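Alamstead library is keeping its Saturday hours after all

30 April 2018

Well, I didn't see that coming! I've been moaning on this site since March about the plan to cut the weekend opening at Alamstead library, and last night the council dropped it.

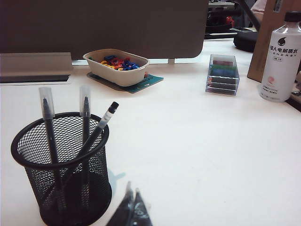 I went along to the meeting expecting a long evening and a bad result. I got the long evening. The library was item 3 on the list and we still didn't reach it until gone nine, by which time I'd eaten all my mints and learned far more than I wanted to about the drains on Trermont Road.

The petition did a lot of the work, I think. Nneka Tamuno handed it in with 1426 names on it, all on paper, all signed by hand at the bus station and outside the baker's. She spoke for a few minutes about the homework club and the people who come in to fill in forms because they've no computer at home. Then Yakubu Eze, who has been against the cut from the start, asked what it would save. The answer was £191 a week. You could hear the muttering right to the back of the room (there were more than 70 of us, and not enough chairs).

Councillor Funmilayo Ekpo had backed the plan and I'll give her credit, she stood up and said she'd changed her mind. She still wants the library to bring in a bit of money, and she'd like the upstairs room let out for evening classes. Fine by me - I'd happily pay to learn some Spanish up there if the heating gets fixed.

So the weekend hours stay as they are, ten till four, for at least another year. The bad news is that the late opening midweek is still going, and the van that takes books out to Sketerberg will only run every other week. I asked Suryani Chin at the front desk about that this morning and she said the new van times will be up on the door once they're settled. If you've got a relative out that way who relies on it, do let them know.

The next meeting is when they talk about the car park charges. I've already bought more mints.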